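Sorting and Storing Small Workshop Items in a Sloped Metal Bin

Last revised June 2020, Liam Tully

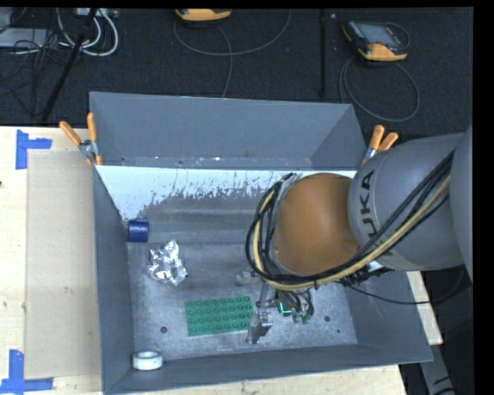

Most benches collect the same kinds of leftovers: part rolls of tape, used foil, a building plate or two, and small items that have no fixed place. A shallow metal bin with outward-sloping walls will hold them between jobs. Without a routine for emptying it, the bin becomes permanent storage and the contents get damaged. The procedure below covers choosing and preparing a bin, sorting what goes into it, and moving each item to its proper place.

The full procedure takes 25 minutes the first time. Later rounds are shorter.

What you need

One bin with a flat bottom and sloped sides
A bench or table with a clear area larger than the bin
A stiff nylon brush and a plastic scraper
Two cotton cloths
Warm water and dish soap
Wax paper
A permanent marker and paper labels
A shelf or drawer unit for the sorted items

Choosing a bin

Look at the floor of the bin before anything else. A wide, flat floor lets items lie side by side in one layer. If the floor is narrow, round items roll to the middle and the rest end up on top of them.

Sloped walls make it easier to reach an item lying against the side. They also take up bench space. Measure the bin at the rim when you plan its position, and at the floor when you plan what it will hold. Mine measures 28 inches across at the rim and 24 inches across at the floor.

Painted metal is suitable. Scuffs on the floor are normal wear and need no repair. Loose paint does need attention, as flakes will stick to exposed adhesive.

Placing the bin

1. Clear the bench top and wipe it.
2. If the bench is wood, put down a sheet of felt or thin cork. Metal edges mark soft wood quickly.
3. Set the bin down and press on each corner of the floor. If it rocks, fold a piece of card under the low corner.
4. Leave a hand's width between the rim and the bench edge.

Cleaning the bin

1. Take everything out.
2. Brush the floor and walls, working from the rim down. Collect the dust in one corner and lift it out with a damp cloth.
3. Check painted surfaces and old drips with a fingernail. Paint that holds firmly can stay. Paint that lifts should be removed with the plastic scraper. Do not dry-scrape or sand old paint of unknown type; test it for lead first.
4. Wash with warm water and a small amount of soap. Wipe with clean water.
5. Dry the bin completely. Pay attention to the seam between the floor and the walls, where water stays longest.

Bare spots can be touched up with metal primer and a compatible top coat. Follow the drying time on the can, then leave the bin empty one more day.

Sorting the contents

Sort by how the item is damaged in storage. This gives four groups.

Adhesive items: tape of any width or color, adhesive pads, sticker sheets.
Foil and thin sheet: aluminum foil, metal tape backing, shim stock.
Flat rigid parts: LEGO baseplates, plastic panels, cutting guides.
Round or rolling items: cups, caps, empty cores, short tubes.

A roll of tape belongs with the adhesive items even though it rolls. Once the tape is used up, the core goes with the round items or into recycling.

Tape

Store rolls flat, with the hole facing up, on a sheet of wax paper. A roll left on bare metal will pick up dust along its lower edge, and this shows as a dirty line down both sides of the tape when it is pulled off. Rolls can be stacked if there is wax paper between them. Keep stacks to four.

Before storing a roll, fold the free end under by half an inch. Write the date opened on the inside of the core. Masking tape left near a heater hardens and tears in strips. I discard any roll that splits more than twice in the first foot.

If a roll has grit on the side, press a strip of stronger tape against it and pull away. Repeat with a fresh strip. Do not wash it.

Foil

Crumpled foil can be kept for scrubbing rust from tools or for holding odd shapes upright while glue sets. Keep one or two balls, no more. Foil with food, oil or wet paint on it should not go into the bin.

To reuse foil as a sheet, open it slowly from the outside and flatten it with the back of a spoon on a smooth surface. It will not return to its original strength. For recycling, check local rules on clean foil; many programs want it pressed into a larger ball.

Baseplates and other flat parts

Lay these with the studs up and nothing on top. A plate stored under weight may bow, and a bowed plate lifts at the corners when bricks are attached.

Dust between the studs comes out with a dry soft toothbrush. For heavier dirt, use lukewarm water and soap, rinse, and stand the plate on edge to dry. Keep it away from radiators and direct sun.

For long-term storage, stand plates on edge in a file holder. The Bondero file holder fits the smaller plates I own. Larger plates go in the bottom drawer of the Listuvberg unit, one layer only.

Round items

Cups and caps should stand on their open end. Items that will not stand go into a tray with a raised lip. A Mikberg tray from Mac Carthaigh, item 423, fits in the shallow drawer and leaves enough room for a label on the front.

Labeling

Label the shelf or drawer, and leave the bin unlabeled. The bin is only a stopping point. Use one label per group, in capital letters, placed at the same height on every drawer.

Emptying schedule

Empty the bin at the end of each project or when the floor is half covered, whichever comes first. Items still without a place after two rounds should be given away or discarded.

Wash the bin twice a year. I do this in February and again in late summer. Check the felt or cork at the same time and replace it if it has hardened or picked up metal filings.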